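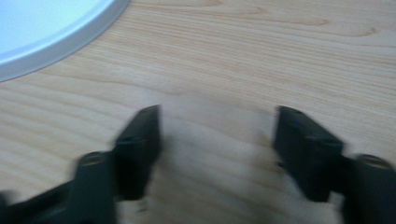 Gripper open over the table, plate in the corner.

We got our final count in this week: 353 usable demonstrations for the table clearing task. The club target for the term was lower than that, so I'm happy, even though my wrist isn't.

I wrote in July that I had joined the robotics club at Rosenside and that I'd try to post once a month. That didn't happen. I'll catch up on what the project is and where it stands.

There are 26 of us in the club, split into small groups. Mine picked table clearing. The arm is supposed to pick up a plate from a table and put it in a rack. We don't program the motion by hand. One of us holds the gripper tool, does the task the way we want the arm to do it, and the camera on the tool records it. Later we train on the recordings and run the result on the club's arm, which we named Firnetti. The name was voted in before I joined and I don't know where it comes from.

Most of the work is boring and that's fine with me. You set the plate down, start the recording, move in, close the fingers on the rim, lift, carry it to the rack, let go, stop the recording. Then you put the plate somewhere else on the table and do it again. A good session is two hours. After that people get sloppy and start reaching for the plate the same way every time.

Blur was our first real problem. When you swing the tool across to the plate, the picture smears, and on a plain wood table there isn't much for the tracking software to hold on to. It can follow wood grain if the grain is sharp. Once the grain turns to mush it loses track of where the tool is, and the whole recording has to be thrown out. In our first batch we lost almost half that way.

We tried three things:

- Moving slower. This helped the most. It feels silly to move at that speed, but you get used to it.
- More light. We brought in two desk lamps and aimed them at the ceiling. Aimed at the table, they put glare on the plate.
- A patterned placemat under the plate. The tracking liked it, but then the arm got worse at plates on bare wood, so we went back to bare wood.

The second problem was the plate itself. It's white and shiny, and the fingers have to come in low to get one under the rim without scraping the table. If you come in too high, you push the plate away. I did this a lot. We kept a few of those recordings where the person backed off and tried again, on the theory that the arm should see how to recover. Half of my group thinks this was a mistake. We're going to train once with them and once without, and compare.

Checking the recordings took longer than making them. We wrote a small viewer called Shih that plays each one next to the tracked path of the tool, and you press a key to keep it or drop it. It crashes if you press the key twice. I've asked for that to be fixed and was told I'm welcome to fix it, which is fair. I have it on my list.

The first training run used only the early recordings. It stopped at step 2485 when the lab computer ran out of disk space. We ran the saved version anyway. Firnetti went to the plate, stopped above it, and closed on air. Then it carried nothing to the rack, very carefully, and opened. So it had learned the general order of events. The second run finished, and with that one the arm got the plate off the table in 3 tries out of ten. It dropped one of them on the way to the rack. We use a folded towel there now.

Next is the full run with everything we have. After that there's the open day at Clestgate, where each group gets a table and a short slot to show their project. I'd like us to have a second plate in a different color by then, but that means more recordings and we'd need to start soon.

If you're in the club and reading this, the tool battery needs to go back on the charger when you're done. I've found it dead twice. The charger is on the shelf next to the sink, and the red light goes off when it's full.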